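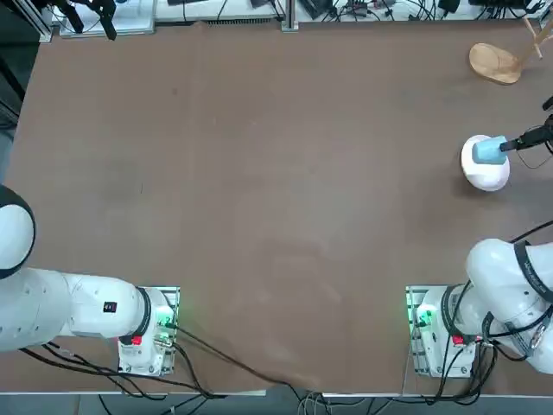 Every winter this newsletter gets a stack of press releases about table finishes that never need care, and every winter I read them with one eyebrow up. The latest is for a hardwax product from Lunau, sold through the shop in Wutcombe, and the leaflet promises a surface that will "stay as new for life." I have my doubts. A matte brown top picks up marks, and it picks them up where the work gets done: look at the faint, lighter smudges and scuffs near the center of the one at the head of this item. Gloss would show the same wear in a different way. I have yet to meet a finish that shows none.

So what are you paying for? The Lunau tin costs 80 dollars and the leaflet says it will cover a dining table with 2 coats. I tried it on an old oak top at home in October, following the directions to the letter, and got through the tin before the second coat was done. Oak drinks oil, I know that. But the leaflet doesn't mention oak, or any other wood, and a person buying a first tin would have every right to be annoyed.

The drying time is another sore spot. "Ready overnight" is on the lid in large letters. In much smaller letters, on the back, it says to keep water off for up to 16 days. Those are two very different promises if you eat at your table. We put down a cloth and ate on that, and one glass still left a ring.

To be fair, the ring came out. I rubbed it with a dab of the same oil on a cotton rag, left it for a few minutes, wiped it off, and by the next evening I had to hunt for it. That is the one real point in favor of oils and waxes over a hard varnish. You can fix a bad spot without stripping the whole top. I would like to see that on the lid, in the large letters.

Readers in Womness have asked about the cheaper route, the plain tung oil that Vaughan sells by the quart. I have used it for years. It smells, it is slow, and it wants three thin coats with a light sanding in between. It has also held up as well as anything I have paid more for. Check that the label says pure tung oil, because a lot of what gets sold as "tung oil finish" is mostly thinner and varnish with a nice picture of a nut on it.

A few questions to put to the shop before you hand over your money:

- Which woods was the coverage figure worked out on?
- How long before it can take water, and how long before it can take a hot dish?
- Can one spot be redone later, or does the whole top have to be sanded back?
- Will they take back a tin that hasn't been opened?

The Wutcombe shop could answer the last one (yes, with a receipt) and offered to write to Lunau about the rest. I'll print the reply if one comes.

One safety note, and here the leaflet gets it right. Oily rags can heat up and catch fire by themselves. Lay them flat outdoors until they are stiff and dry, and don't leave them balled up in a bin in the garage.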